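Equipment planning, second quarter
Notebook entry, March 2025

Carrying on from the February list. The totals on that list are void. Hurnier withdrew the bundle price on grippers, and the power line item was left out entirely.

Grippers. Request is for 2 more hand-held units, same shell as the ones in use, so the existing marker cubes and mounts carry over. Hurnier quotes 1832 for the pair, cubes excluded. Zotance is cheaper per unit but uses a different front rim, and every mount would have to be redrawn and reprinted. Print time and fitting cancel the saving. Staying with Hurnier unless the lead time moves past 4 weeks.

Marker cubes. Make in house. Printed faces need to be matte; the gloss stock from the last batch gave dropouts under the tube lights at shallow angles. Cost is small enough to go under consumables. Cut one spare set of faces per cube.

Power. Every new item so far has been added on an extension cord, and the load per circuit is not recorded anywhere. Before any purchase order goes out, need the breaker map and a reading on each circuit with everything running. Floor runs should go into low-profile cable channel. Haberkorn has channel in 2 widths. The wide one takes three cords side by side but the ramp is steeper, and the small casters on the utility cart will not like it. Ask for a sample length of each.

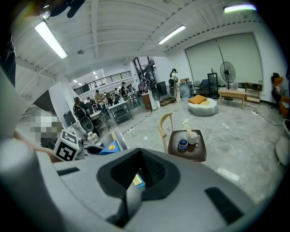 Main floor from behind the gripper. White power cables across the concrete toward the right wall, fan and seating on that side, workstations on the left.

Layout constraint: the workstations stay on the left under the mezzanine. Moving them means moving network drops, and that is not in this budget. Any new station therefore goes on the right half, and the seating has to shift toward the back. Measure clear width with the chairs pulled out before committing. The February sketch assumed them pushed in and came out too generous.

Tables. Trenix offers a height-adjustable frame with a blank top. Drilling for the robot base would be on us. Fixed frames are half the price, but the reach tests were run at a table height that the fixed version does not offer. Could use risers under the feet - stiffness unknown, would need a shake test first. Put down as adjustable for now, one unit only.

Spares. Nothing was budgeted for spares last year and we paid express shipping each time. Proposed: fingertip pads, one trigger assembly, one camera cable per gripper. Store with the grippers and log withdrawals on the sheet inside the cabinet door.

Order of spending if the full amount is not approved:
1. Cable channel and circuit check
2. Grippers
3. Spares
4. Table

Open items:
- Written lead time from Hurnier
- Does the Trenix frame ship with leveling feet
- Channel samples, both widths
- Breaker map, check whether the mezzanine outlets share a circuit with the floor

Revised sheet goes in the shared folder once the circuit readings are in. Old sheet to be marked superseded, keep for the quote numbers.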